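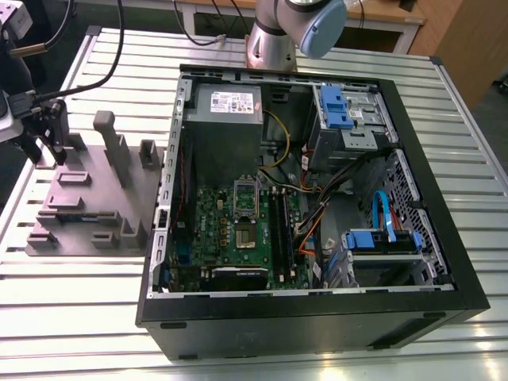 I have been answering opinion polls for half my life and had never once met the people who ask the questions, so when Guma announced an open day at their telephone interviewing centre in Tapley I put my name down the same evening. They do the serious stuff (voting intention, trust in councils, bus fares) but I'll admit that what I know them for is the silly stuff, the polls about which party leader you'd want on your quiz team or who would go out first in a dance contest. The place itself is a plain two-storey building behind the station, and much more homely inside than I'd pictured. On a silver slotted worktable there was a Dell desktop on its side with the panel off, yellow wires looping down to a green board and an empty socket where the processor goes, and I could happily have stood over that all morning. But the talk was starting, so upstairs we went.

Our guide was Gangadharan Reddy, who writes questionnaires and plainly loves it. He began by handing out two versions of the same question about a televised leaders' debate. One asked who had won. The other asked who had done better than you expected. We filled them in, swapped papers, and half the room had changed their answer! He told us he can spend a whole afternoon on a single word, and after seeing that I believe him.

Then the phone room, which was the part I'd come for. Live calls were going on, so we listened to a practice interview with a member of staff playing a very grumpy voter. The interviewer has to read every word exactly as it is written, even when the person on the other end says "yes, yes, the first one" before the list is finished. If they don't follow the question, you read it again, the same way. No helping. I had a go with a script about celebrity endorsements and was told off (kindly) within a minute for saying "ooh, good choice".

The celebrity polls are taken much more seriously than I'd have guessed. They usually ride along at the end of a longer political survey, when people are tired and glad of something cheerful, and the order of names is shuffled for every call so that no one gets an unfair lead by being read out first. Reddy had a nice story from May, when they asked which cabinet minister would last longest in a jungle camp. The first 200 interviews had one clear winner. By the time they reached 300 it was a tie, and the newspaper that had commissioned it had already written the headline. They had to write another one.

After tea (proper cups, very good flapjack) we saw the weighting demonstration, done on a big screen with a program called Zuvden. I was expecting to be lost and I wasn't. If too few young people pick up the phone, the ones who did are made to count for a bit more, and you could watch the bars shift as the ages were adjusted. One contestant in a made-up dance final dropped 4 points just from that. There was a good argument at the back about whether this counts as cheating -- I still think it doesn't, but the woman from Lusau who said it did made her case very well.

Things to know if you fancy it. The number 19 bus stops outside, and the car park is tiny. Phones go in a locker before you enter the interviewing room. There is a lift, though it's slow. Children over ten would enjoy the mock interviews and probably be bored by the weighting. Bring questions, because Reddy will stay and answer them until somebody turns the lights off.

I've signed up for their panel of test respondents, who try out new questionnaires before they go live and complain about anything confusing. My first one is on people's favourite election-night presenters -- I already have opinions.

Search this site
Enter keywords
Go

Contact | Copyright | Back to top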